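Vakivbridge Neighbours Help Pages
Kitchen and appliances

Food at the back of a mini fridge keeps freezing

Posted by Tegwen Lewis, 14/02/2023

I have a small white fridge, the sort with a fan in the back wall and a single shelf across the lower part. It came second-hand with no instruction book. Since I moved in I have been using it for lunches and leftovers, and anything I put near the back goes hard. Houmous had ice round the edge, and a flat tub of rice salad was frozen on one side and normal on the other. Things nearer the door are fine, or if anything a bit warm. Milk kept at the front lasted two days less than I would expect.

There is a small round dial inside, up near the fan grille, but I can't tell which way is colder. I have tried it in the middle and a bit either side and can't say I noticed much difference. The fan does run, I can hear it. The door seal looks clean and the door shuts without pushing.

Is the thermostat on its way out, or is it just where I am putting things? I would like to keep using it if I can. A repair call-out in Vakivbridge is £130, and I would not spend that on a second-hand fridge.

Bujar Vasić

Mine did this. Turn it down and leave it.

Hạnh Ngô

It sounds to me like normal behaviour for a fridge that size, made worse by the dial being set too cold. I had one in a staff room for years and went through most of this.

The air that comes out by the fan is the coldest air in the cabinet. In a big fridge it has room to mix before it reaches the food. In a small one with one shelf, a tub pushed up to the back gets it full on, so one side freezes. A tub in that spot can also stop the air getting to the front, and then the front stays warm. That would explain your milk.

What I would do, in this order:

Bring everything forward so there is a clear gap behind it. I leave the width of my hand. Flat, round tubs are the awkward ones, as they slide back when you put something in front of them. Standing two small jars behind them helps, as long as the jars don't block the fan either.

Put a fridge thermometer in a glass of water in the middle of the shelf and leave it overnight. Mine is a Usska one from the hardware shop. You want 5 degrees or a bit under. Reading it straight off the shelf in the air will send you round in circles, it jumps every time the door opens.

Then move the dial a little, one way only, and leave it another night before you look again. If the dial has numbers, a higher number normally means colder, but I have met one that went the other way, so go by the thermometer. If you change it twice in an afternoon you will not learn anything.

If the reading stays the same wherever the dial is, then yes, I would suspect the thermostat or its sensor. If it does move, the fridge is working and you only need to find the right spot.

Also check where it stands. Mine was in a corner with the back tight to the wall, and it ran all the time until I pulled it out. And do not put warm food in it. A fridge that small takes hours to get over a warm pan of soup.

Hanane Badawi

Agree with most of the above, except I would check the seal properly before touching the dial. Clean doesn't mean tight. Shut a strip of paper in the door and pull it, then do the same all the way round, top and hinge side as well. If it slides out easily anywhere, warm air is getting in at the front and the fridge keeps running to make up for it, so the back gets colder and colder. I softened mine with a hairdryer on low and it closed up again. A new one from Entili cost me £20, and fitting it took longer than I would like to admit.

Second thing – a fridge with hardly anything in it swings about more than one with a few bottles of water in. I keep two in mine, standing towards the front.

I would not put salad or anything with egg in it at the back whatever the dial says. Hard cheese and butter don't seem to mind.

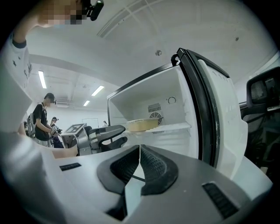
Page 2 of 11

Replies to this thread are closed. To ask about another appliance, start a new thread under Kitchen and appliances.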